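4. Patching habits on shared hosting

4.1 Sample and setup

Sites came from two hosting resellers, Zarkcombe and Plultlow. Both sell the same kind of thing: cheap shared plans, one-click installs, control panel, mail thrown in. Site owners are mostly small shops, clubs, trades. We asked for every site on a plan older than a year with at least one login form reachable from outside. That gave 1019 sites. Parked domains were dropped before the count, also anything that only redirected.

Versions were read from outside only. No logins, no scans that write anything. Page source, readme files left in place, asset query strings, response headers. Where two sources disagreed we took the newer version, so the figures below lean in the owners' favor. Plugins that hide their version were logged as unknown and are not counted as outdated. Collection ran through April, one pass per site, then a second pass on Saturday nights when traffic is low and the resellers did not mind.

4.2 What was out of date

Core software was better than expected. Automatic minor updates are on by default at both resellers and few owners turn them off. Plugins and themes are a different story. Most outdated components were not obscure. Contact forms, sliders, gallery add-ons, an old page builder. Often the site had moved on to a newer plugin and the old one was just left there, switched off in the dashboard but with its files still on disk and still answering requests. Owners we wrote to were surprised by this. "Deactivated" reads as "gone".

Of the full set, 102 sites ran a component with a known upload flaw, meaning a stranger could put a file on the server without an account. We reported these first, through the reseller, before any other anaylsis was done. 15 of them already showed signs of somebody having been in: extra admin users, odd PHP files in the uploads folder, spam pages in a language the site does not otherwise use. Those are only the ones visible from outside. The real number is likely higher, we can't say by how much.

4.3 Why updates stall

Owners who answered gave much the same reasons. Fear of breaking the layout came up most. Next, a developer who built the site and is no longer reachable. Then license keys: a paid theme bundles a paid plugin, the bundle license lapses, the plugin stops updating, and no warning is shown in the dashboard. This last one was new to us and turned out to matter more at Plultlow, where the bundled themes are part of the plan.

Staging copies would help with the first reason. Both resellers offer them. Very few owners had ever opened one. The button sits two menus deep at Zarkcombe and is called "clone environment", not a phrase a florist goes looking for.

4.4 Notices

We tried two wordings. Version A named the component, its installed version and the risk. Version B was shorter, gave one action (log in, press update, check the contact page) and a phone number for the reseller's support line. Same sender, same subject line. Sites were assigned by coin flip, per owner and not per domain, so that nobody got both. Replies to A asked if the mail was a scam. Replies to B asked that too, but more of them also called the number. Mail filtering is a problem we did not solve; some notices went straight to junk and we only know becuase a few owners told us later.

4.5 Firewall rules as a stopgap

For sites that stayed unpatched we asked both resellers to apply the Bandasik rule set at the server level. It blocks direct requests to PHP files under the uploads folder and limits login attempts. Cheap, no owner action needed. Broke 2 sites, both using an old booking script that writes its own PHP into uploads. Exceptions were added by hand. The Chukwu log parser was used to check what the rules were catching (default settings, nothing tuned). Most blocked requests were for files that did not exist on the site at all, which fits blind scanning from a fixed list.
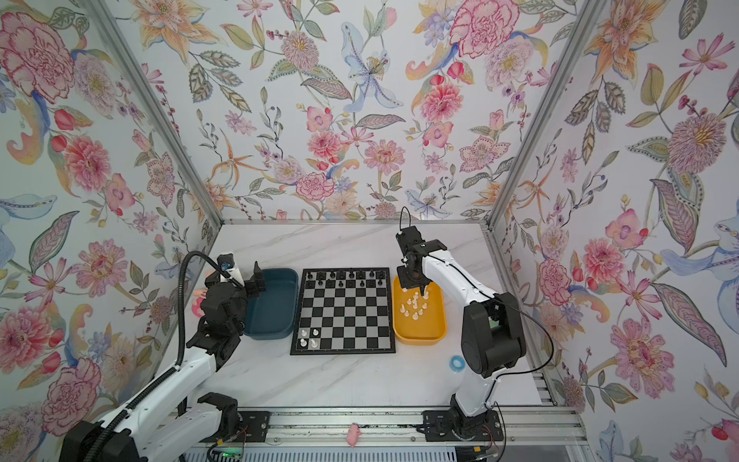
Figure 4.

Limits. Outside reading misses anything behind a login. Two resellers is a small base and both are at the cheap end. Owners who never answered may differ from those who did, and probably do. We also did not follow sites that moved to another host during the study, so a few of the worst cases may simply have left.

Related items
Password reuse in small business control panels
Abandoned plugins and who still serves them
Reading server logs without a security team
Backup plans on shared hosting: what gets restored
Warning emails and the junk folder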